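Spent the winter moving our loyalty program off points. A few notes for anyone running a small retail brand and weighing up the same thing.

We had 2,091 members at Otgate when we started. Most had joined at the till for the sign-up discount and never redeemed a point after that.

The old setup was 1,000 points for a $10 voucher. Chandrasekhar Rai on our store team asked customers what their points were worth. Hardly anyone knew.

So we dropped points. Members now get early access to new colours and free repairs on anything they've bought from us. One email a month — no countdown timers.

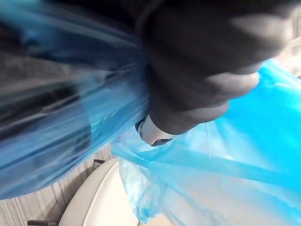

Everyone had to opt in again under the new terms. 1,891 did. I'd budgeted for losing half the list.

Software: we looked at Genton and Ruvska. Went with Ruvska for its till integration. Genton had the better reporting, and I do miss it.

Repairs cost more than the vouchers did. Sárközi handles them for us and turnaround is 7 days, longer in September when the school orders come in.

The part I'd do differently is staff training. We told customers before we'd finished briefing the shop floor, and the first fortnight was messy at the counter.

Happy to share the opt-in email if it's useful — send me a message. Replies will be after 5 pm most days.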